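Right, a few people asked how I do bunches for a desk or a small table, so I'm going to put it all in one thread. Get yourself a cuppa, I do go on a bit.

---

My main belief about flowers is that a bunch should be made in the hand, up in the air, before it goes anywhere near a vase. I learned this from Makis Sotiropoulos, who had the stall outside Kourkoulas for years and never once let me put a stem down on the counter until the whole thing was finished.

---

He'd have you hold it out at the full length of your arm and turn it a little and have another look. You feel a proper goose the first time — I certainly did, standing there on a Monday morning with commuters going past — but you do start to see where the holes are.

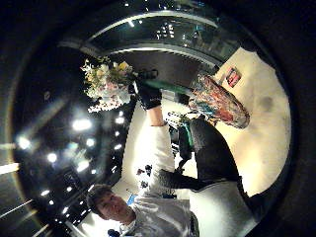
Colour is where most people get nervous, and I think it's because they try to use too much of it. My favourite for indoors is a soft, pale mix, and white, cream, yellow and pale pink with plenty of green leaf through it will sit happily in nearly any room. Held up high like that, it reads as one fluffy cloud, and that's the look I'm always after. If one flower jumps out at you from arm's length, pull it a bit lower and try again.

---

Don't be stingy with the leaves, either. When I started I thought of greenery as padding, the stuff you got when the florist was being mean, and I'd strip nearly all of it off. My bunches looked like a handful of lollipops. Makis was very kind about it but he did put the leaves back in.

---

Now, for the stems. Leave them long while you're building and only trim at the very end, when you know which vase you're using. I've ruined more bunches by cutting early than by anything else, and there's no gluing a stem back on (I have tried, with a tulip, and we won't discuss it).

---

For tying I like plain garden twine from Cekine, the little shop near the tram stop. Ribbon is lovely for a present but it slides about while you're working. Wrap it firmly, tuck the end under, and don't strangle the poor things.

---

Somebody asked whether a bunch belongs on a desk you use for work, and my answer is yes, absolutely, even a messy one. Maybe especially a messy one! I've never believed you have to tidy the whole house before you're allowed flowers.

---

A real desk has a drink on it and something to nibble and your phone and more cables than you could ever account for. Flowers don't mind any of that. Pop them down in the middle while you sort out where they're going to live, and have a look at how the colours get along with whatever's already there.

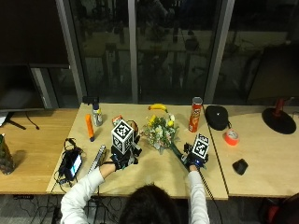 And once you've had that look, pick the spot. Somewhere you'll see it when you glance up, and well clear of your elbow. I like the back corner on the side I don't write with. Keep it out of hot afternoon sun if you can, and away from the heater once the weather turns.

---

One small warning, and it's the fruit. Ripening fruit gives off a gas that makes cut flowers go over sooner, and bananas are fairly bad for it. An hour together won't hurt anybody, but don't leave the fruit bowl snuggled up against the vase all week. I did that for an entire November and blamed the florist.

---

Vases! You don't need a fancy one. The one I reach for most is a heavy little jug from the Plolska market that holds 400 mL, and I fill it to 300 so it doesn't slop when I carry it through. Change the water every 2 days, rinse the jug properly while you're there, and take a tiny snip off the stems.

---

If you're using silk or paper flowers, most of this still holds, by the way. Build them in the hand, keep the colours quiet, bend the leaves outwards a touch so they don't look fresh from the packet. Dust them now and then with a soft dry brush. I've a friend over in Katwood with nothing but silk in her flat and it's a cheerful place to visit.

---

I think that's most of it. Someone wanted to know about drying roses and I'd rather give that a thread of its own, because I have opinions about hanging them upside down in the laundry. I'll do it once I've found my notes, and if you've made a bunch lately please do show me, I love seeing them.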